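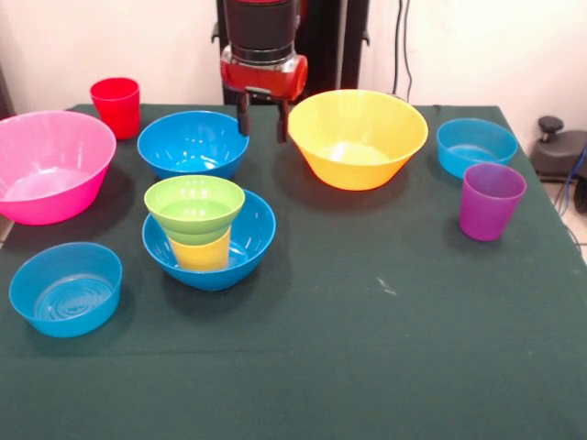 *Fig. 1. The arm over the bowl table, Distberg open day.*

**Visit report: Distberg robotics open day**
Tsion Gudeta and Jannik Wegener, March 2025

We went to Distberg to find out if a robot arm could clear tables in our school cafeteria. The flyer said "ready for real kitchens." I had my doubts before we got there and I still have most of them.

Our guide was Inese Vanags. She told us the arm had been trained on 2,322 recorded tries at picking up and stacking plastic dishes, and that the team wants 3,000 before summer. Jannik asked how many of those tries were with dirty dishes. None were. The dishes are all light plastic, in bright colors, on a plain green cloth. Our cafeteria has gray trays, forks, wet napkins and half-eaten pasta.

## What we watched

The task was stacking. We saw three runs. In the first, a cup went into a bowl without trouble. The second ended with Ms. Vanags pressing stop – the gripper had closed on air and kept going as if it held something. The third worked but was so slow that Jannik got bored and timed it: 409 seconds.

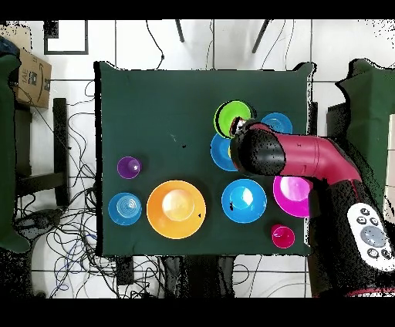
I asked what happens when a bowl is hidden behind another one. Ms. Vanags said the software "usually" works it out. She didn't have a number for that, and I think a number should have been on the poster.

## What we think

The arm is gentle and it didn't drop anything while we were there. That is worth something. But three runs is a tiny sample, and the people running the demo also chose the dishes and set the table. Jannik is more hopeful than I am and thinks the speed will improve.

We would like to go back with a stack of our own trays. Ms. Vanags said she would have to ask.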